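Section 4: Setting Up the Prep Station

Before you begin

Read this section all the way through before you unpack the drawer inserts. The Storgate prep station is shipped with the top, the legs and the rear rail in one carton and the drawers in another. If only one carton has arrived, wait for the second. The legs can't be squared up properly without the drawer frame in place.

You will need a Phillips screwdriver, a spirit level, a tape measure and a soft cloth. The hex key is taped to the underside of the top. Do not use a power driver on the leg bolts.

Choosing a position

1. Pick a spot on a hard, level floor. Vinyl, tile and sealed wood are all suitable. Carpet is not.

2. Leave at least 4 inches between the rear rail and the wall so that the hooks can be lifted off.

3. Keep the station at least 18 inches from a stove or oven. The oil finish on the top darkens with steady heat and may begin to smell.

4. Check that the drawers will open fully without hitting a door or an appliance. Each drawer needs 41 cm of clearance in front when pulled out to the stop.

Note: If the station is going next to a refrigerator, put the drawer side away from the refrigerator door. The drawers can be fitted to the left or the right, but changing them over later means taking the top off again.

Fitting the legs

5. Lay the top face down on a blanket or on the flattened carton.

6. Set the drawer frame in the groove and press down until it sits flat on both sides.

7. Put in the leg bolts and turn each one by hand until it catches. Leave them loose for now.

8. Go around the legs in a diagonal pattern, giving each bolt a half turn at a time, until all of them are snug.

9. With a second person, turn the station upright. Lift from the frame and never from the top.

CAUTION: The station is heavy and the legs can pinch fingers when it comes upright. Keep children and pets out of the room during this step.

10. Place the level on the top, first lengthwise and then across. Adjust the feet until both readings are even. Lock each foot with the thin nut above it.

Finishing the top

The top is sanded at the factory and given a single thin coat of oil. It needs more before it is used with food.

11. Wipe the top with a dry cloth to remove dust.

12. Pour a small amount of food-safe mineral oil on the cloth and rub it in along the grain. Do the edges as well.

13. Leave it for 6 hours, wipe off whatever has not soaked in, and repeat once.

Note: Do not use olive oil, sunflower oil or any other cooking oil. These turn sticky and go bad in the wood. Plomo block oil is the one we sell, but any plain mineral oil marked safe for food contact will do.

If you are setting the station up in November or later, in a house with dry winter heating, add one more coat in the first month. Small surface cracks at the ends of the boards are most often a sign that the wood was left too dry. They usually close after oiling. A crack that runs farther in than a fingertip should be reported under the warranty.

Loading the drawers

The top drawer is shallow and meant for hand tools. The lower drawer takes boards, bowls and a colander. The Lüthi insert fits the top drawer only and can be turned either way around.

14. Remove the drawer, place the insert inside and push it against the back.

15. Put long tools such as spoons, spatulas and whisks in the long channels. Put short tools in the square bins at the front.

16. Lay anything with an edge so that the handle faces you when the drawer is opened. This applies to graters, zesters, pizza wheels and peelers. A Y-shaped peeler, with its blade running straight across the top of two arms, is wider at the blade than at the grip and should go in a bin by itself.

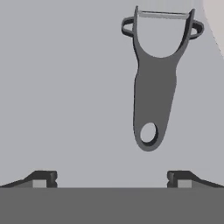
17. Slide the drawer back onto its runners. It will feel stiff for the last inch and then drop slightly as the catches engage.

18. Open and close the drawer several times. If something rattles or catches, take out the tallest item and try again.

CAUTION: Do not keep loose kitchen knives in either drawer. Use a knife block, a magnetic strip or individual blade covers.

Hanging items on the rear rail

The rail holds hooks from the Odum range. Other hooks may fit, but if they are too loose they will slide toward the middle and the weight will end up in one place.

Hang light things only: towels, oven mitts, measuring cups, a small sieve. The rail is not meant for cast iron pans or for anything that has to be pulled down with force. Leave the two end positions free so that the rail can be unscrewed for cleaning.

After the first week

Wood settles once it is in a new room. After a week or so, go back over the leg bolts with the hex key and take up any slack. Check the level again at the same time. If one drawer has started to drift open, the station is leaning forward and the front feet need to be raised slightly.

Wipe the top daily with a damp cloth and dry it right away. For stains, rub with coarse salt and half a lemon, leave for a few minutes, rinse the cloth and wipe again. Do not put the drawer insert in the dishwasher. Wash it by hand in warm water and let it dry completely before it goes back in.

Missing or damaged parts

Compare the hardware bag with the parts list on the inside of the back cover before writing to us. The spare foot is packed separately and is easy to overlook in the folds of the carton.

Replacement parts are handled by Rosalie Hofstetter in the Storgate parts office. Please include the batch number stamped under the top, next to the hex key, and say which side the drawers are fitted on. Bolts and feet are sent free of charge during the warranty period. Drawer fronts are matched to the batch where possible and can take longer.

Continue to Section 5 for fitting the optional casters.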